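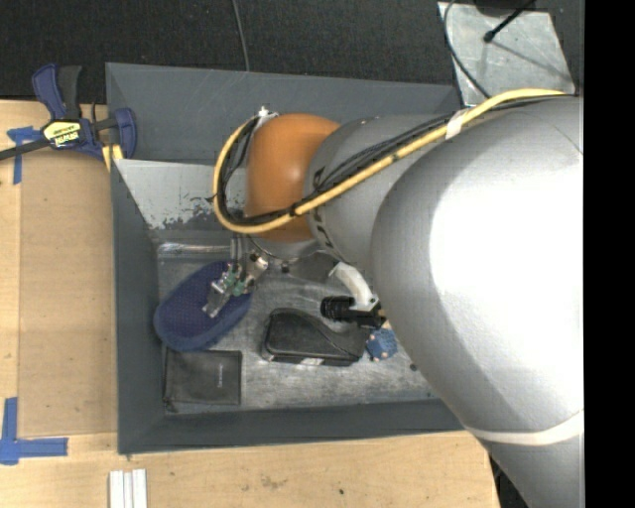
料箱抓取的碰撞模型里，线缆应该怎么处理？

把线缆当作末端连杆的一部分，用几段胶囊体包住，和连杆一起参与碰撞检查，同时在点云的自身过滤里用同一组胶囊体，外扩一圈后剔除。

本页说明在 Jillorico 规划器加 Pernau 感知节点的组合下，怎样从零配置一个敞口料箱的抓取流程：料箱坐标系、自身过滤、碰撞模型、抓取候选筛选和回放检查。假定手眼标定已经完成，控制器侧的 Drisero 驱动能正常收发关节状态。驱动默认监听 1029 端口，改过端口的请同时改 Pernau 的配置，两边不一致时不会报错，只是关节状态一直停在初始值。

一、固定料箱并建立坐标系

料箱先夹紧在桌面上，再做任何标定。我们用的是横杆夹，夹在箱角。桌上用蓝色胶带贴出角标，箱子挪过以后可以先靠目测摆回去，但摆回去不等于标定还有效，料箱坐标系必须重新测。

用探针依次碰箱口的三个角，在 Jillorico 里执行 bin_frame teach，按提示保存。第一个角为原点，第二个角确定 X 轴，第三个角确定 XY 平面。Z 轴向上，箱底在负方向。保存之后把探针移到第四个角验证，读数和计算值的差超过 5 毫米就重来一遍。

夹具本身也要加进场景。很多人只画了箱壁，忘了夹具的把手高出箱口，机械臂从那一侧横移时规划器认为是空的。在 scene.yaml 里加一个长方体就够了，不需要导入夹具的三维模型。

二、自身过滤

相机固定在工作区旁边，手臂伸进料箱时会挡住相当大的一块。被挡住的区域有两种错误：一是手臂表面的点被当成物体，二是手臂背后没有数据，被当成空的。两种要分开处理。

第一种用自身过滤解决。在 Pernau 的配置里打开 self_filter，填入机器人描述文件的路径，然后单独为线缆加附件。外部走线的手臂，线缆通常在关节处留有余量，弯出一个环，形状随关节角变化。不必模拟线缆的形变，做法如下：

1. 让腕部各关节分别走到抓取时会用到的两端极限，每个姿态采一帧点云。
2. 把各帧点云变换到对应连杆的坐标系下叠加。
3. 用胶囊体包住叠加后的线缆点，一般每个连杆一到两个。
4. 在 attachments 一节登记，parent 填连杆名称，inflate 填外扩量。

粗细不同的线缆如果是扎在一起走的，按一束处理。绑扎点挪动过，或者重新缠过胶带，附件要重做。

灰色外壳在强光下会有一块过曝，深度相机在那里给出空洞或者飞点。飞点有时离外壳较远，外扩量再大也滤不掉。打开 outlier 选项，把少于 1000 个点的孤立簇丢掉之前，先确认箱里没有小零件。箱底有小件时这个阈值会把它们一起删掉，应当改小，或者只在手臂投影范围内启用。

第二种错误用遮挡图解决。打开 occlusion_map，手臂背后的体素会标记为 unknown。Jillorico 默认把 unknown 当作可通行，请改成 unknown_policy: blocked。改完以后规划成功率会下降，属于正常现象。要在手臂退出料箱之后再拍一帧，更新整张图。

三、箱底与箱壁

箱底旧了以后满是划痕和浅色斑块，单靠颜色分割容易把斑块认成扁平物体。以料箱坐标系的底面为基准做平面拟合，再扣掉底面，颜色只用来区分相邻物体。

斜的箱壁不要用竖直平面代替。按实际倾角建面，夹爪贴边下探时才有可用的空间。箱壁后缘如果有反光的半透明条，点云在那里会抖动，画一个排除区，不在里面生成抓取点。

深色物体是另一类麻烦。黑色扁平的小包、黑色拉链盒这类东西，回波弱，高度又低，平面扣除后可能只剩一圈边缘。对它们可以延长曝光再拍一帧，两帧合并。Pernau 的参数是 exposure_bracket，开启后每次感知会多一次拍摄。

四、生成和筛选抓取候选

执行 grasp sample，输入是扣除箱底后的点云。采样器给出的候选先经过三道筛选：

开口宽度。夹爪最大开口按 70 毫米填写，换过手指的按新手指填。

接近方向。与料箱 Z 轴的夹角过大时，夹爪上方的连杆先碰箱沿。限制值写在 approach_cone。

碰撞。夹爪、连杆、线缆附件、料箱和夹具全部参与。被夹的目标物体在闭合阶段从碰撞集合里移除，其他物体保留。

形状带开口的物体，例如鞋形的软件物品，采样器常在开口两侧各给一个候选：一个夹侧边，一个横跨整个宽度。横跨的候选分数往往更高，因为两侧法向对得好，但软的内里会被压扁，夹紧判断不可靠。可以在类别配置里加 prefer_rim: true，优先夹边缘。斜放在箱里的长形物体，夹爪的转角取物体主轴的垂直方向，腕部接近极限时改用相差 180 度的等价解，并再查一次线缆附件的碰撞。

五、下探与闭合

下探分两段。第一段由规划器给出完整轨迹，终点在目标上方的预抓取点。第二段是直线运动，由 Drisero 执行，速度单独设定，并打开力阈值。力阈值触发后手臂停住，不要让程序自动重试，先后退到预抓取点，重新感知。

手指悬在目标上方时，建议加一个断点，第一次调试每个新物体都在这里停一下，对照可视化窗口检查三件事：手指的投影落在目标上；相邻物体没有进入手指的扫掠体；线缆附件与箱沿之间还有间隙。窗口里的线缆胶囊体应当罩住真实线缆的点，如果有点漏在外面，回到第二节重做附件。

六、用回放查问题

每次规划都会存一份记录，包含点云、遮挡图、关节状态和全部候选。执行 replay 加记录编号，可以不动机器人重跑一遍筛选。常见情况：

候选全部因碰撞被拒。先关闭线缆附件再跑一次，如果立刻有解，多半是外扩量太大。关闭附件只能在回放里做。

手臂内部出现物体。关节状态与点云的时间戳没有对齐，检查驱动端的时钟。

同一物体被分成两块。线缆挡住了物体中段，等手臂退出后再感知。

目标位置整体偏移，方向一致。料箱或夹具动过，重做第一节。

旧版的 Hsiao 采样器记录也能回放，但没有遮挡图，unknown_policy 对它不起作用。

配置文件改完后执行 config check，再重启感知节点。规划器不用重启，它会在下一次请求时读取新场景。

维护：Etelka Szűcs，1月30日更新，补充了线缆附件的做法和回放一节。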